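Breltlow House -- Window, Door and Egress Inspection
Bedrooms and Connecting Hallways, Second Floor
Period: October
Inspector: Rima Karam
Reviewed by: Otis Lindqvist

Ratings: S = satisfactory, M = monitor, R = repair required, N/A = not applicable

Section 1. Smoke and carbon monoxide alarms

1.1 Alarm present in each sleeping room -- S
1.2 Alarm present in hallway outside sleeping rooms -- S
1.3 Test button operated, all units sound -- M
Comment: Hallway unit sounded on the second press. Replace battery and retest before the next visit.
1.4 Manufacture date within 10 years -- R
Comment: Date label on the unit in Bedroom C is painted over and cannot be read. Treat as expired and replace.
1.5 Units interconnected -- S

Section 2. Electrical

2.1 Receptacle covers intact -- S
2.2 Extension cords not used as permanent wiring -- R
Comment: Cord run under the rug in Bedroom A to feed a space heater. Removed during the visit. Tenant informed in writing.
2.3 Space heaters at least three feet from bedding and curtains -- M
Comment: See 2.2. Heater is a Noltine unit with a working tip-over switch. Clearance was short by the width of a hand.
2.4 Closet light fixtures enclosed -- S
2.5 Panel directory matches circuits -- M
Comment: Circuit for Bedrooms B and C is still marked "sewing room." Bart Coppens to relabel.

Section 3. Hallway and stairs

3.1 Path clear, full width -- R
Comment: Two boxed Floretti shelving units stored at the head of the stairs. Move to basement.
3.2 Handrail secure, full length -- S
3.3 Treads and nosings sound -- M
Comment: Fourth tread from the top moves under load. No crack found. Refasten from below.
3.4 Night lighting operates on loss of power -- S

Section 4. Doors

4.1 Door opens fully without striking furniture -- S
4.2 Latch operates from inside without key or tool -- R
Comment: Bedroom C has a keyed deadbolt on the room side. Replace with thumb turn.
4.3 Frame and trim secure -- S
4.4 Self-closer on stair door shuts and latches -- M
Comment: Closes but does not latch from a position less than halfway open. Adjust closing speed, then retest.

Section 5. Windows used for emergency escape

5.1 Opens from inside without key or tool -- S
5.2 Sash stays open unassisted -- R
Comment: Bedroom A sash drops when released. Balance to be replaced by Khoo Glazing. Quote received, $198 including labor.
5.3 Opening not blocked by furniture or fixed screens -- S
5.4 Frame sound, no decay at sill -- M
Comment: Probe sank slightly at the left corner of the sill in Bedroom B. Reseal and check again in spring.
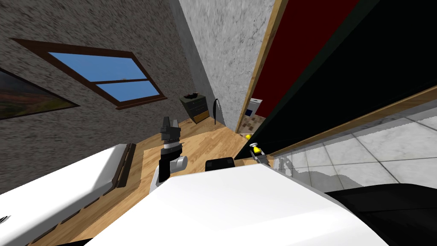 Bedroom window, dark brown wood frame with crossbar. Ref. Section 5.

5.5 Glass free of cracks -- S

Section 6. Follow-up

All R items are to be closed before the room is relet. M items carry over to the next form with the original comment attached. Budget for this floor is up to $1,100; anything above that goes to Bahman Nikzad for approval before work is ordered.

Copies: O. Lindqvist, B. Coppens, site binder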